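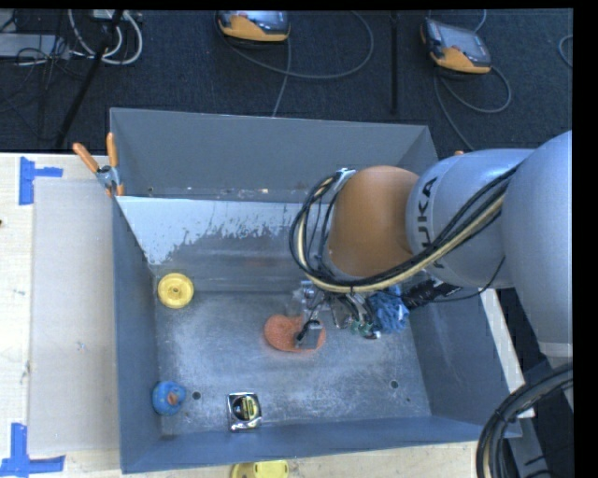
Figure 2. Bin-picking station during the gripper comparison. The KUKA arm reaches into the metal bin, with the gripper over the orange two-lobed object.

4.2 Gripper comparison in the shared bin

We compared two parallel grippers on the same arm, the Clirero unit used in our earlier work and the Gremavex unit with longer fingers. Both were mounted on the same wrist plate and driven by the Munora controller, so that approach speed, closing force limit and retry logic stayed the same. Only the tool offset and the finger geometry file were changed between runs.

The object set was chosen to cover shapes that gave trouble in Section 3. It includes a round yellow disc with a raised rim, a square tape measure, a blue toy-like object, the flat orange object and a bundle of blue material. The disc and the orange object lie low on the bin floor and leave little height for the fingers to close on. The bundle has no fixed shape, and its grasp points have to be found again on every attempt.

Before each block the bin was placed against the blue tape marks on the tabletop. The objects were then tipped in from a tray and left as they fell, except when one landed on its edge against a wall, in which case the tray was tipped again. A block ended after 20 grasp attempts or when the bin was empty. The order of the grippers was switched after every 10 blocks to limit the effect of finger pad wear. In total we logged 1746 attempts.

An attempt was scored as a success if the object was lifted clear of the rim and released over the drop area. Objects dropped inside the bin counted as failures, even if the next attempt picked them up. Contact with a bin wall was logged separately from the force signal at the wrist and did not change the score.

The bin itself affected the results more than we expected. The sloping sheet at the back takes up part of the space a finger needs when the wrist is turned toward the far wall, and objects resting at its base were often approached from one side only. The longer Gremavex fingers kept the wrist hardware higher above the rim, but they flexed more when one finger touched the slope first. The Clirero fingers were stiffer - and easier to calibrate - but the planner rejected more poses near the walls. We used the collision margin given by Jelínek for both grippers and did not tune it per tool.

Cable routing was kept the same for all blocks. Ridwan Halim scored the logs for both grippers, and unclear cases were reviewed a second time without the gripper label.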